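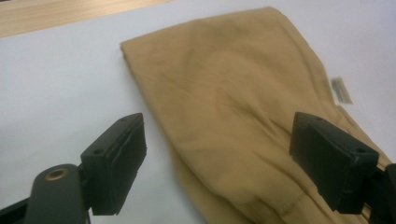 Figure 8.1 Folded khaki cloth on the white table, with one gripper finger to the left of it and one over it.

Home | Contents | Previous chapter | Next chapter | Glossary
Print this page | E-mail this page

Chapter 8
Teaching by Hand: The Folding Project

I have taught the robotics elective at Clormont for long enough to know what students want on the first day. They want to make something move. So when I walk in with a pair of old khaki pants over my arm and tell them we'll be folding laundry until May, I get a certain look. Edvin Myklebust, who was in the very first group and now helps me run the bench, still does an impression of my face as I waited for somebody to laugh.

But I love this project! It's the one I'd keep if the school made me throw out the rest, and it's the one I'm going to lean on all through this chapter. You'll need a table, a garment, two hand-held grippers and a partner who doesn't mind being told to start over.

Up to now everything in this book has been stiff. In Chapter 6 you stacked blocks, and in Chapter 7 you put pegs in holes (sorry about the pegs). A block has a position and a direction it's facing, and once you've written those down you know pretty much all there is to know about where it is. Push one side and the other side comes along for the ride. Cloth doesn't work like that. Pinch a pant leg at the hem and lift, and the part in your fingers goes up while the rest hangs, slides, bunches, or just stays where it was.

Try this before you read on. Take off your sweatshirt, drop it on a desk, and describe its shape to a friend over the phone so that they could lay theirs down exactly the same way. I've given this job to a lot of people and the calls get loud.

8.1 What we're going to do

There are two ways you could get a robot to fold pants. One is to write out every motion: go here, close, lift this far, move over, open. My students always try this first, and I let them. Njål Dalen wrote 78 lines of it one fall, beautiful code with comments and everything, and it folded one pair of pants laid out one way. Then Linnea Bakke slid the pants over by the width of her hand, and the program went ahead and closed on the bare table.

The other way is to show it. You hold the gripper yourself, do the fold with it, and record what the gripper's camera sees and how the tool moves while you work. One fold, start to finish, is called a demonstration. Collect enough of them, with the cloth starting out a bit different every time, and you can train a program to guess the next motion from what the camera is seeing right now. This is called imitation learning, and it's the big idea of the chapter.

My rule for the class is 200 demonstrations per team before anyone is allowed near the training computer. There's groaning. Gunnel Öberg, my co-teacher, keeps the tally on the whiteboard and she can't be bribed (people have tried cinnamon rolls).

8.2 Seeing what the gripper sees

When you fold at home you look at the whole garment. You glance at the waistband, at the cuffs, at the clock. A camera that rides on the tool gets a much narrower look at life, and it changes every time your wrist does. Go back to Figure 8.1 for a minute. Can you tell which part of the garment it shows? I'd say a leg, and I'd still want to back the tool up and check before I bet lunch on it. You do get some good clues that close in, though. There's a long crease running across the cloth, a line of stitching lower down, and a pale little label poking out at the right edge.

Pull back a bit and you get something more like this next one, which is a lot easier to read.
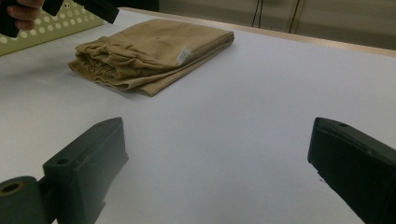

Figure 8.2 The folded cloth beyond the open fingers. A second gripper, in a person's hand, is at upper left.

Look at the left end, where the fabric is gathered into tight little ruffles, and then at the small white tag near the right end. Those two landmarks already tell you which way the bundle is lying. I can't make out a word on the tag and I don't need to. A landmark only has to be easy to find again.

You'll notice the fingers have nothing between them but table. Remzi Yüksel asked me once if views like that should be thrown out, seeing as no folding is going on in them. It's a great question, and we argued about it straight through a break. My answer is that the approach is part of the job. If you only ever show the program what it looks like when cloth is already between the fingers, how is it supposed to learn to get there?

8.3 Two hands are harder than one

Fold a shirt with one hand. Go ahead, I'll wait. You can do it, but you'll cheat with your elbow or your chin, and our grippers don't have either one. So we work with two, and now there's a new problem, timing. If the left gripper lifts before the right one has closed, the cloth swings around and you're folding something else entirely.

Some teams have one person hold both tools. Others split them between partners and count out loud. The Dristis team (they picked the name, don't ask me) hummed, and their timing was the best in the class that year. Pick one way and stick with it for the whole set, and write down in your log which way you picked. You will not remember in the spring!

Before you start 8.4, do the warm-up:

Lay your garment flat and fold it once with bare hands. Write down every place you touched it.

Do the same fold with the grippers, no recording. Cross out any touch you couldn't make with two fingers per tool.

Trade lists with another team and fold from theirs, exactly as written. Keep both lists, as we'll mark them up in the next section when we decide where a demonstration should begin and where it should stop.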